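I visited the open day of Rirex on a Wednesday in February, together with my colleague Amparo Ñahui. We both work on waste sorting for schools, and we wanted to see how other people teach it. The entrance was free, but you had to write your name at the desk.

## The sorting table

The part I liked most was a simple white table against a white wall. Two round bins of the same size stood at the back, a grey one and a yellow-green one. In front were drinks in bottles and cans, the kind of things we all have in our bags at lunch.
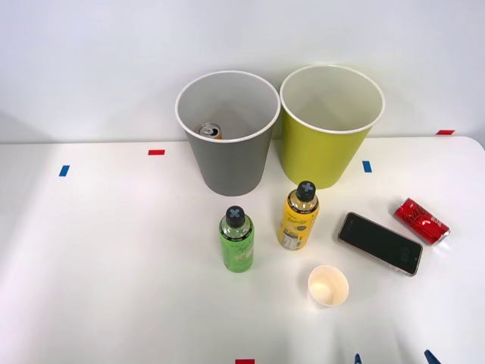

Our guide, Inga, explained that bins without any words on them are better for a first lesson. The group must agree on the rule before anybody touches anything. In our school project, Idis, we did the opposite – we printed long lists, and the children did not read them.

Amparo asked what to do with a bottle that is still full. It is a good question, and the answer was short: a full bottle is not waste, so it stays on the table. The same for a telephone. I had not thought of mixing such things into the exercise, but I think it makes people look before they throw.

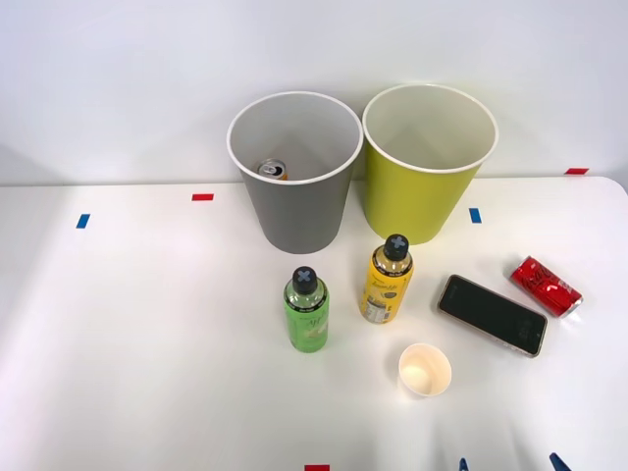

Small pieces of coloured tape on the table mark the positions, so each group can begin from the same arrangement. We will copy this idea. In our classes we lose much time putting everything back, and tape costs almost nothing.

A can lying on its side is also useful, I find. It looks more like something left behind than a can which stands straight. One can was a Vita500, with orange on it and Korean writing, and Amparo wanted to know how it tastes. I could not tell her.

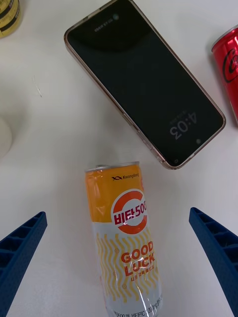 ## Practical notes

- The tour takes 60 minutes and there are 2 tours in the afternoon.
- The café Carnine is next door. The soup is good, the coffee is weak.
- Bus 1348 stops in front of the gate, but please check the return time before you go in.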